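**Hard water in Nornville – is a softener worth it?**

**gilmartin_st**
Moved here in January. White film on everything. Steleck quoted me for a softener. Worth it? 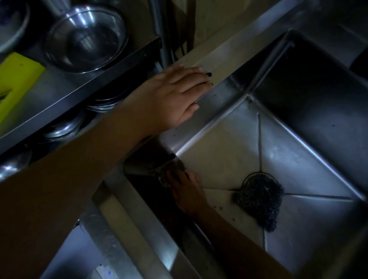
**pipe17**
Nornville water is hard all year. I'd skip the softener. A drinking glass like the one in the sink comes clean with vinegar.

**tbrand8**
Disagree. Vinegar every week gets old. I've had a Jiver unit for five years and no film.
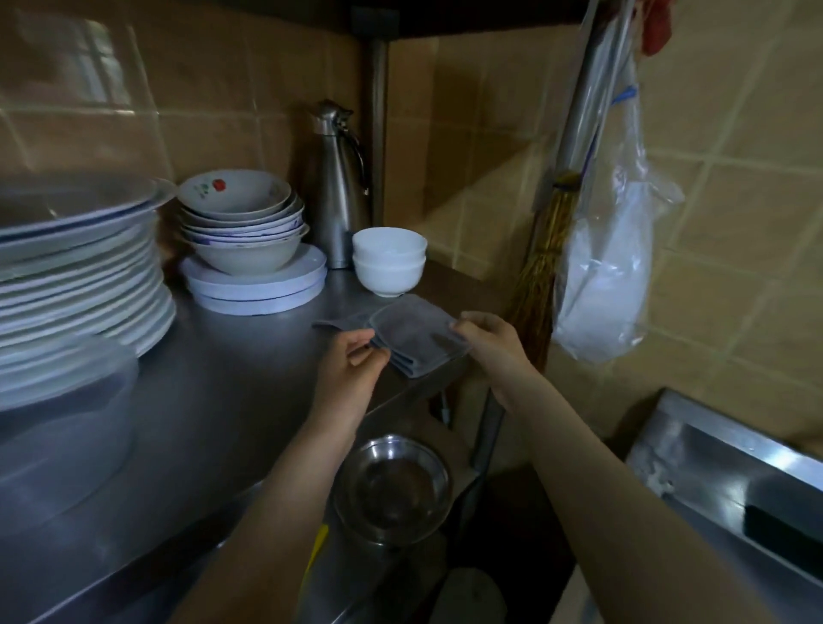 **pipe17**
Salt costs money too. Drying by hand is free. A gray microfiber cloth like that one takes care of spots on steel.

**gilmartin_st**
The heater worries me more than spots – it's old.
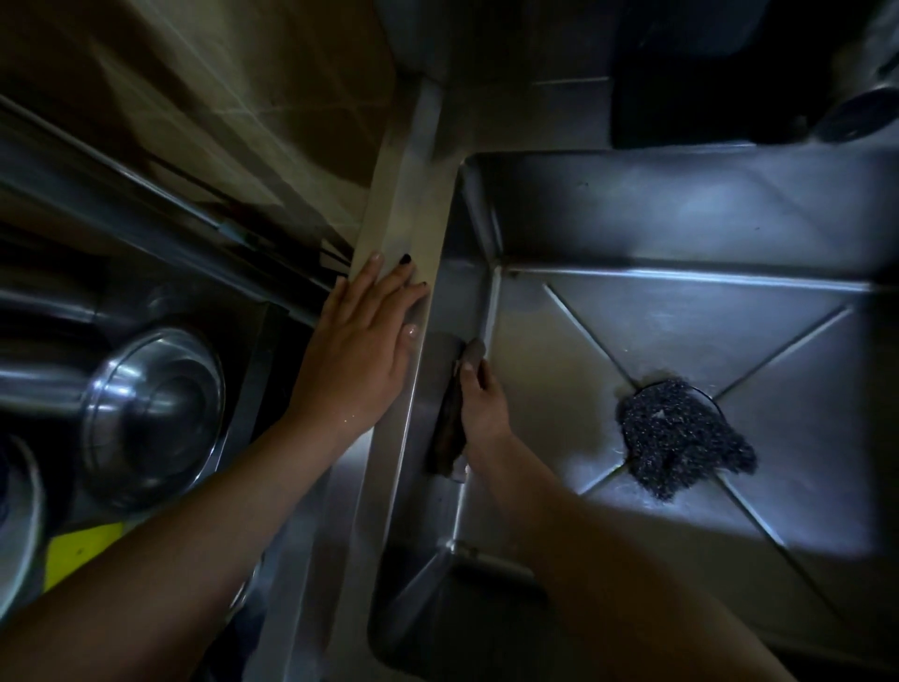 **tbrand8**
Then get the softener. Scale is hard on heaters.

**pipe17**
Or flush the tank once a year. I do mine every January.

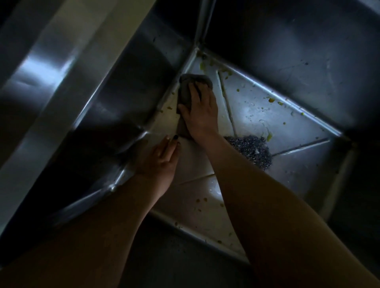

**gilmartin_st**
I'll flush it first and ask Steleck for a lower price.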